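The Red Blanket

My aunt kept the red blanket at the bottom of the chest on the landing, under the good sheets and the tablecloth from Bestell that was only for visitors, and every September she had the whole lot out to air. I was seven the first year I was allowed to help. Helping meant standing very still with my arms out while she loaded me up until I could see only the ceiling, and then being steered down the stairs by the shoulders -- slowly, slowly, mind the cat.

The blanket always came last. It had travelled from Molero on somebody's knees, she said, in a train with no heating, and it had been on every bed in the family at one time or another, usually with a child underneath it who had a cough. She would never let me fold it by myself. You had to find the middle first, she told me, and take hold of it there, and let the rest come down as it liked.

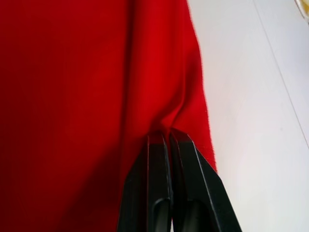

I have the chest now, up four flights in a flat she would have thought far too small for it, and I still take hold of the middle first. The wool smells of cedar and a little of soap, and if I put my face in it (I do, I'm not too old) I am back on the landing with my arms out, waiting for the next sheet, and she is calling up from the kitchen to ask whether I've gone to sleep up there.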